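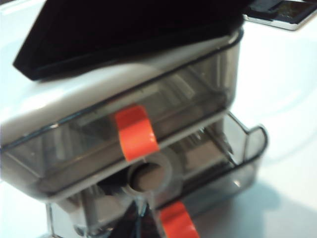 Two baptisms for the same child?

Posted by Tegan Hollis

I'm trying to sort out my great-grandfather, Digby Tawhiri. The Silville parish register has him baptised in March, parents Nikau and Lorraine. The Stilley register has a Digby Tawhiri baptised 3 years later, same parents, same father's trade. Family story says there was only ever one Digby. I have looked at both entries on film and the names are quite clear. Has anyone come across this before, and which date should I put in my tree?

Ingeborg Nolte

Check the burials before anything else. If a child died young, the parents often gave the name to the next boy, and the family simply stopped talking about the first one. I have two Johns and two Marys in my own McPhee line for that reason. Look at Silville burials for the years between the two baptisms, and try Stilley as well in case they had already moved. Then see what age he gives at his marriage and on the census. Don't merge the two entries until you've done that - it is a nuisance to undo.

pollard_353

Could be a clerk's error. Mine had loads.

Lorraine Gilchrist

I agree with Ingeborg about the burials. Also order the birth certificates if they fall within civil registration. A child could be baptised privately when ill and then received into the church later, but the second entry usually says so in the margin. The Stilley film trims the margins on some pages, so ask the record office for a copy of the original. Mine took around 6 weeks to come.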